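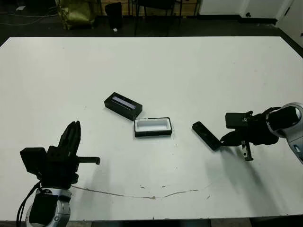
Shared workshop in Girkcombe teaches its two-armed robot to box things up

Girkcombe, 3 March 2024 – I'll admit I went over to the Quezada workshop mostly for the coffee, which has a reputation in this town, and ended up staying until they were turning the lights off. If you've walked past the old seed store lately and heard a faint whirring behind the roller door, that's the Prustix. It's a two-armed robot, put together by members over a long stretch of evenings, and the job they've set it is putting a slim black gadget back into its box and closing the lid.

It sounds like nothing. I said so, and got a very patient look from Donnie Matheson, who has done most of the wiring and a good share of the swearing.

"Try it with oven mitts on," he told me. So I did! They keep a pair on a hook for exactly this. The box is the kind small electronics come in, with a white foam insert and a slot cut out for the device, and the lid sits separately, upside down, wherever the last person dropped it. In mitts I got the thing into the foam on my second go and then squashed a corner of the lid trying to get it square. Donnie didn't say a word, he just wrote something on the whiteboard under my name.

The arms work from opposite sides of a big white table, each one ending in a black gripper with two jaws. The plan is that the right one goes after the device while the left one looks after the box, and then they both deal with the lid. Picking up something that thin from a flat surface is the bit that eats the evenings. Come in a hair too high and the jaws close on air. Too low and the fingertips press into the tabletop, and the arm stops with a clunk and waits for somebody to come and reset it. I heard the clunk a fair few times.

What I liked is how they're going about it. Early on, the group tried writing out every movement as a list of positions, and it worked fine as long as everything was put down in exactly the same spot. Shift the box by a thumb's width and the whole routine fell apart. So now they steer the arms through the job by hand, over and over, moving the pieces each time – lid on a slant, box turned, device pointing some other way – and the software learns from the recordings. Donnie reckons they'll want 1000 good runs before it's worth letting the robot try on its own. They have nearly 700 saved, and he's picky about what counts as good, so a few of those may yet get thrown out.

I got to have a go at steering. You hold a pair of handles and the arms follow, with a small lag that makes you feel like you've had a glass of wine. My first attempt nudged the device clean out of reach and I had to walk around the table and put it back, which I'm told everyone does. My second attempt was better. I got hold of it, carried it over, and lowered it more or less onto the foam, at which point I got excited and opened the gripper too soon. It's very absorbing. I looked up and an hour had gone.

Money comes up a lot, as it does with anything built in a shared space. The members have spent $4000 so far, most of it on motors, and the rest has been scrounged, swapped or printed on the machine by the sink. The first set of fingers they printed were too bendy and the second set too slippery. The current ones have been behaving, and there's a drawer of spares in case they stop. The power supply has been replaced too, after the first one took to shutting off whenever both arms lifted together.

The table, meanwhile, has picked up its share of scuffs and streaks. There's been a bit of a debate about resurfacing it. Donnie would like to leave it alone until the recordings are finished, and another camp wants a fresh top right away. I wasn't going to get involved in that one.

There is a practical side to all this. Flornovance, the repair outfit that shares the building, sends refurbished remotes out to customers and boxes every one by hand. They've offered to let the group test the robot on a small batch in May, if it's ready. Nobody at either end is promising anything, and the repair people made it clear they can pack a box faster than any robot I saw. They're curious all the same, and they've handed over a stack of empty boxes to practice with.

After that the members would like to try something softer, and folded cloths got a mention, along with a groan from the corner where the software gets written. There's also talk of a second set of handles so two people can steer together, one to an arm, and I would pay good money to watch a married couple attempt that.

The workshop is open to visitors most evenings from 7, and there's no charge to look around. If you want to steer the arms you'll need to do the short safety talk first, keep your sleeves rolled up and stay on the handle side of the table while it's running. Children are welcome with an adult. Park behind the building, as the front spaces belong to the bakery, and knock hard on the side door because the bell still doesn't work.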